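Department of Mechanical and Control Engineering
Student Project Reports
Good Practice for Operating Small Mobile Robots on Public Footways and Overpasses
Submitted Jul 7, 2019

1. Purpose of the report

The project group was asked to prepare a code of practice for students who take mobile robots off the laboratory floor and into public pedestrian areas. Until now the department has applied its indoor laboratory rules to all work of this kind. Those rules were written in December for fixed arms behind guards, and they say little about slopes, weather, other users of the footway or the loss of a radio link.

The code proposed in Section 4 applies to the Skunik platform and to any other ground robot of similar size that carries its own camera. It doesn't apply to aerial vehicles, to robots on private test tracks, or to the Grollum trailer, for which separate towing rules exist.

2. Sites and route classes

The group chose a pedestrian overpass and the footways leading to it as its study area, on the grounds that such a route places most of the difficult features within a short distance. Each part of the route was given a class. Class A covers level paving with a clear width on both sides. Class B covers paving with furniture, planting or guide paving. Class C covers any slope, and any surface next to a drop or a flight of steps.

Class C was the subject of the longest discussion. A central ramp between two stairways is convenient for a wheeled robot, but a small steering error brings it to the edge of the strip. The group considered whether a raised kerb should be accepted as protection. It was decided that a kerb may be noted in the risk form but may not be counted as a barrier, as its height varies from site to site and the wheels of the Skunik can climb low edges.

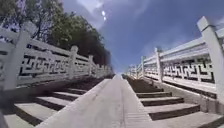
Figure 1. Class C route: ramp with low kerbs between two flights of steps.

The operator must therefore treat the full length of any such ramp as an unguarded edge. Speed on a Class C section is limited to the lowest setting of the drive controller, and turning on the spot isn't permitted between the foot and the head of the slope. If the robot has to be turned, it is first brought to level ground.

Camera settings formed the second part of the site study. The department holds two lens types for the Ponce camera unit, and the wider of the two is now fitted as standard. Students had reported that the line-following software performed well indoors and less well under trees. The code accordingly requires an exposure check before each run, made at the place where the run will begin and repeated wherever the route passes from open ground into shade.
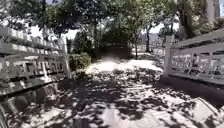 A check made only at the start point isn't sufficient for this purpose. The group recommends that the operator hold the robot still at each change of light until the picture on the hand unit has settled. Where the software can't separate the edge of the path from other dark areas, the run continues under manual control or is brought to an end. The decision rests with the operator alone and is recorded in the log with the class of the section.

3. Review of existing rules

The group read the laboratory rules, the faculty's outdoor work policy and the handbook supplied with the Zutine remote stop. The three documents agree on most points of general conduct. They differ on who may order a stop. Under the laboratory rules any person present may do so, while the outdoor policy gives this duty to the supervisor. The group has followed the laboratory rules, and has added that a request from a member of the public is to be obeyed at once and without discussion.

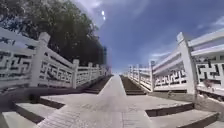 Travel downhill is not mentioned in any of the three documents. The handbook gives a stopping distance for level ground only, and that figure can't be relied on where the robot's own weight is pulling it forward. The surface should also be considered. Small paving bricks, like those at the near end of the walkway between the two white balustrades, have many joints, and the group would ask for a brake test on such paving before the front wheels pass onto any descent. A robot that fails the test is carried down by two people, using the steps. It must not be lowered on a rope or strap.

The outdoor policy also requires that footways be kept open to all users. In the view of the group this has particular force for people who depend on guide paving. A robot stopped on the guide strip, even briefly, takes away the only reliable route for a person who can't see it. The code therefore forbids waiting, charging, unpacking or placing of equipment on any tactile surface. Crossing it is allowed, at right angles where possible.
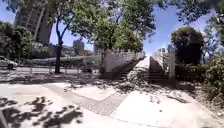
Figure 2. Class B route: tactile guide strip crossing the footway towards the overpass steps.

4. Proposed code of practice

4.1 No run may begin without a signed risk form showing the class of every section of the route.

4.2 Two persons shall attend each run. The operator holds the hand unit. The attendant carries the Zutine remote stop and has no other duty.

4.3 The attendant shall remain within 7 metres of the robot on Class A and B sections, and within arm's reach on Class C sections.

4.4 The remote stop shall be tested at the start of the run and again before each Class C section.

4.5 Loss of the radio link for more than 300 milliseconds shall bring the robot to a halt. The halt shall be cleared by hand at the robot.

4.6 Pedestrians have priority in all cases. The operator shall stop the robot and let them pass, and shall not steer around them.

4.7 No equipment shall be left on tactile paving, at the head or foot of steps, or against a handrail.

4.8 Recordings in which a member of the public can be recognised shall be deleted or blurred before they are copied from the robot.

4.9 Logs shall be kept in the departmental store for the length of the project and handed to the supervisor on completion.

5. Matters left open

The group didn't reach agreement on work after dark, and the code is silent on it for the present. Runs in rain are excluded until the seals of the Ponce unit have been tested. The radio limit in 4.5 was taken from the controller's default setting and should be looked at again when the new hand units are delivered. Comments on the draft may be left at the departmental office, marked with the paragraph number to which they refer.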